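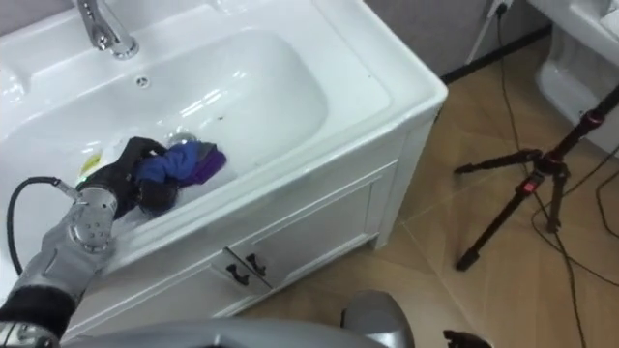 How to clean a white ceramic sink without buying anything new

I have read too many sink-cleaning guides, and most of them want to sell you a spray. I paid $149 for a "bathroom care bundle" from Ornora once and used the cloths. The bottles are still in the cupboard. So this is the plain version, for a glossy ceramic basin with ordinary gray marks in it.

What you need

Two microfiber cloths, a drop of dish soap, warm water. Use different colors so you know which is for soap and which is for rinsing. I keep blue and purple ones folded together on the ledge, and I'm told that's untidy.

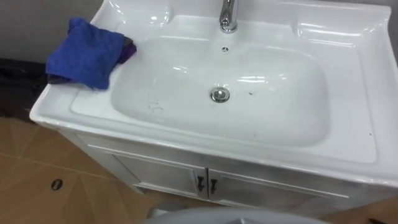 Check the basin before you run the water. Faint specks on the slope of the bowl are easy to miss under a bright ceiling light, so lean over and look from the side. Run a fingernail across one. If it catches, it's stuck on and needs a soak. If it doesn't, wiping should do.

Wiping the bowl

1. Wet the first cloth, wring it out and add the soap. More soap means more rinsing, whatever the label says.

2. Start at the rim and work down. Guides love to tell you to go in circles. I have tried it both ways and mostly the circles push dirt from one side to the other.

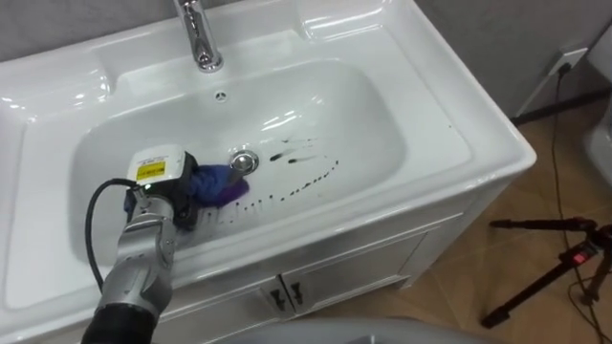 3. Dark streaks need pressure, with the cloth bunched up so there's something to press with. Go over each patch in short strokes toward the drain, then turn the cloth to a clean side. Kartini Sumampouw swears by baking soda at this stage. I used it for all of September and couldn't tell the difference -- but it's cheap, and it didn't hurt my sink.

4. Go round the drain stopper last. Gunk collects against the collar, and a corner of cloth over one finger gets closer than any of the little brushes I've bought.

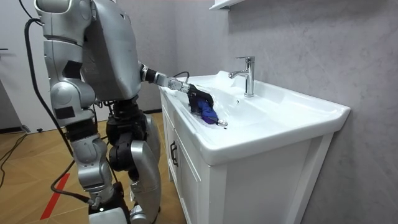 5. Rinse with plain water and wipe again with the second cloth. Don't forget the overflow hole under the faucet.

If the marks stay

Try a paste of baking soda and water for ten minutes before you reach for anything stronger. Skip steel wool and scouring powder. Gray lines that survive all of this may be metal marks or worn glaze, and I'd be suspicious of any product that promises to fix worn glaze.

Wash the cloths without fabric softener and hang them up to dry.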